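The Inspector at Vatcombe

The Letter

The letter arrived while Rattana Rattanakul was out buying lemons, and so it was opened by her uncle, Surachet Rungrueang, who owned the Phuthong Guesthouse and had not found his reading glasses since spring.

"They're sending an inspector," he told her when she got back. "In August. He'll come without warning."

"Who will?"

"The Miketti Guide."

Rattana put down the lemons. The Miketti Guide was a small green book that had listed every guesthouse on the Vatcombe seafront except theirs for as long as she had worked the front desk. The place next door had an entry. So did the place above the bait shop. The last edition had even found room for a houseboat with a known tilt.

"Let me see the letter."

But Surachet had put it somewhere safe. This was a habit of his. The deed to the building was also somewhere safe, as was the spare key to the linen closet and a check from 1998 that he still spoke of as income.

"It said August," he said. "It said inspector. It had a very good letterhead."

What followed was a period of improvement. The guesthouse had seventeen rooms, and Surachet walked through all of them with a pencil behind his ear, saying "hm." He bought a brass bell for the desk. He bought a painting of a heron. He asked Theerawat, who cooked, whether breakfast could be made to look more like the breakfasts in magazines, and Theerawat said that it could if people would agree not to eat it.

The Man in 201

Samran Kamolrat checked in on the first wet evening of the month with one suitcase and no umbrella. He asked for a quiet room. He asked whether the window opened. Then he took a small notebook out of his jacket, wrote something in it, and put it away again.

Surachet, watching from behind the heron, which had not been hung yet, gripped the frame with both hands.

"Give him 201," he whispered.

"201 is the best room," Rattana whispered back. "It costs twice as much."

"Don't mention the cost. They never like it when you mention the cost."

So Mr. Kamolrat was given 201, with the bay window and the bathtub, and nothing was said about money. He looked surprised, and then he looked pleased, and then he wrote something in the notebook.

He had booked one night. In the morning he came down to a breakfast involving a carved melon, and Surachet met him at the foot of the stairs and said he hoped he would be staying longer.

"I could, I suppose," said Mr. Kamolrat. "I'm not expected anywhere."

This was a lie. He was expected at his sister's house, where he had promised to help sand a floor. But the melon had been carved into a swan, and his sister did not carve things.

By the end of the week he was being brought tea at four. By the end of the second week he had opinions about the tea. He never complained, exactly. He would pause with the cup near his mouth, and forty minutes later Theerawat would be on his way to the shop for a different kind.

The other guests noticed. A retired surveyor named Kanyarat Noiphan, who had taken the same back room every summer and paid for it in cash, asked Rattana at the desk why the gentleman upstairs had a footstool.

"He's from a guide," Rattana said, very quietly. "You mustn't say."

"Which guide?"

"The Miketti."

Mrs. Noiphan considered this. She was a woman who had spent her working life telling people that their fence was in the wrong place, and she had learned to pick her moments. She asked if she might also have a footstool. There was only the one.

The Matter of the Sheets

It was Surachet who brought up the sheets. He had been lying awake, he said, and it had come to him that an inspector spends most of his visit asleep, and that he must therefore judge a house chiefly by its bedding.

"He isn't judging it if he's asleep," said Rattana.

"Some part of him is."

There were two schools of thought about linen at the Phuthong. Surachet believed in ironing. He had grown up in a household where even dishcloths were ironed, and he felt that a crease in a sheet was a kind of insult, delivered slowly over the course of a night. Rattana believed in pulling a sheet out of the machine while it was still warm, giving it one good snap, and getting on with her life. For years the two schools had lived side by side. Surachet ironed the top sheets, the ones people saw, and Rattana was left to do as she liked with everything underneath.

Now he wanted all of it ironed. He wanted corners. He had read that in a proper hotel you could bounce a coin on the bed, and he went from room to room with a coin, bouncing it, and coming out with a face like a doctor's.

"It's a mattress problem," Rattana said. "You can't iron a mattress."

He looked at her in a way that suggested he might be thinking about it.

Theerawat was brought up from the kitchen to hold the other end. He was tall and willing and he folded the way he chopped, fast and toward himself, so that whoever stood opposite was pulled across the room in little steps. They did the landing rooms that way. They did the front rooms. In 201 they had to wait until Mr. Kamolrat went for his walk, and then they went in like burglars, stripped the bed, remade it, bounced the coin, lost the coin, and remade the bed again after finding it.

When Mr. Kamolrat came back he sat down on the edge of it to take off his shoes, and that was the end of the corners.

"You see?" said Rattana on the stairs. "Any sheet is flat until there's a person."

Surachet said that he would speak to the laundry about starch.

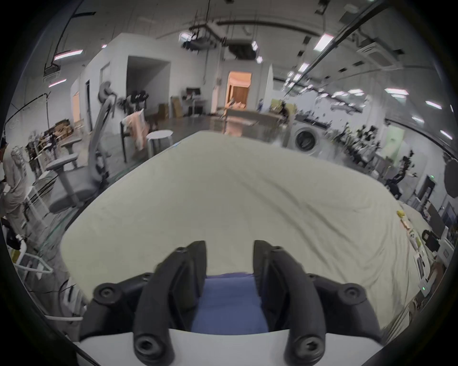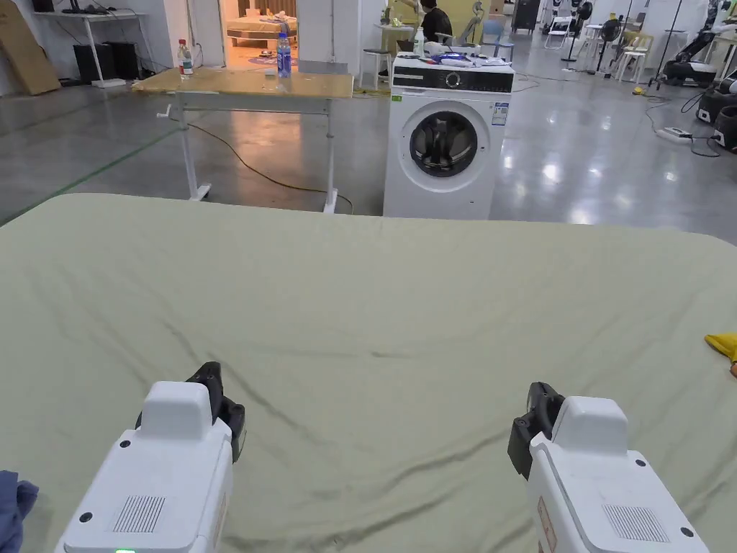 The Second Visitor

On 15 August 2026, a little after lunch, a young man in overalls rang the brass bell. He rang it again, for pleasure. He had a toolbox and a clipboard, and he asked for Mr. Rungrueang.

"We're very busy," said Surachet. "We have an important guest."

"I'm from Bremard," said the young man. "I'm here about the boiler. You should've had a letter."

There was a silence at the desk. It went on long enough for Mrs. Noiphan, reading in the hall, to lower her newspaper.

"A letter," said Rattana.

"Yearly inspection. We don't give a day, just the month. It's all in the letter."

Rattana turned and looked at her uncle, who had become interested in the heron. It was up by now, over the key rack, and there was a good deal of it to look at.

"It had a very good letterhead," he said at last.

The young man went down to the cellar and was heard hitting something. Rattana took out the ledger. She turned to the page for 201, which was blank from top to bottom, and began to fill it in: the nights, at the rate for the bay window; the breakfasts; the teas, both kinds. She left out the swan. When she had finished she added it up, then turned the ledger so that Surachet could see, and found his glasses for him, too, since they were under it.

It came to $3,925.

"He may still be from the guide," said Surachet.

"He may."

"They could both have been sent. It could be a coincidence."

"Would you like to go up and ask him?"

He would not. He felt that it was a thing best handled by the front desk. Rattana felt that it was a thing best handled by the owner. Theerawat, who had come out to see who was ringing, remembered a pan.

In the end it was Mrs. Noiphan who went. She folded her newspaper, climbed the stairs at her own pace, and knocked at 201. They heard the door, and voices, and then for a long while they heard nothing.

She came back down carrying the notebook.

"He says you can look at it," she said. "He's rather embarrassed. He thought you had mistaken him for a relative."

Rattana opened it. The first page said: *Window opens.* The second said: *Call Pim re: floor. Say back is bad.* After that it was mostly crosswords, copied out by hand, and a sketch of the melon that was really quite good.

"He can pay some of it now," said Mrs. Noiphan, "and some at the end of the month. I told him the footstool was extra."

Terms

They let him off the teas. Surachet insisted on that; he said the teas had been given in good faith, and besides, he had come to depend on the pause. Mr. Kamolrat moved to a smaller room at the back, with a view of the bins, and wrote to his sister that his back was much improved. She wrote back that the floor was finished and there were now 3 doors.

The boiler failed its inspection. The young man from Bremard tied a yellow tag to it and said he would be sending a letter.

"Send it to me," said Rattana, and she spelled out her name for him, both halves, while he wrote it on the clipboard.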